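Cotberg tax help desk opens early this year

Last updated 8/13/07
2 comments | 7 shares

Folks in Cotberg who filed for more time on their taxes will be glad to hear that the free help desk on Usuga Street is opening well ahead of the October deadline, and you can walk right in with your papers. 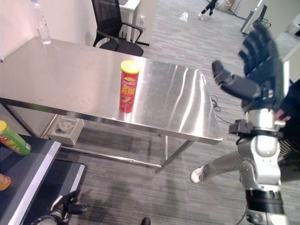 A snack can and a bottle of water on a steel table.

Marleny Bermúdez, who has run the desk for years, says nearly 1000 households in town asked for an extension this spring, and plenty of them are owed money back. "People get nervous and put it in a drawer," she said, "and sometimes there's a nice refund sitting in that drawer."

The desk helped 139 families last August – many of them with child care credits they had never heard of. Bogdan Ghiță will be on hand again for anyone with a small business or a rental. Please bring last year's return if you can find it, along with your wage forms and a photo ID.

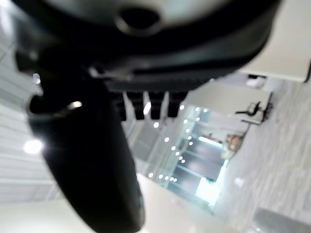 Black gripper, close up.

Evening visits are by appointment, so do call ahead.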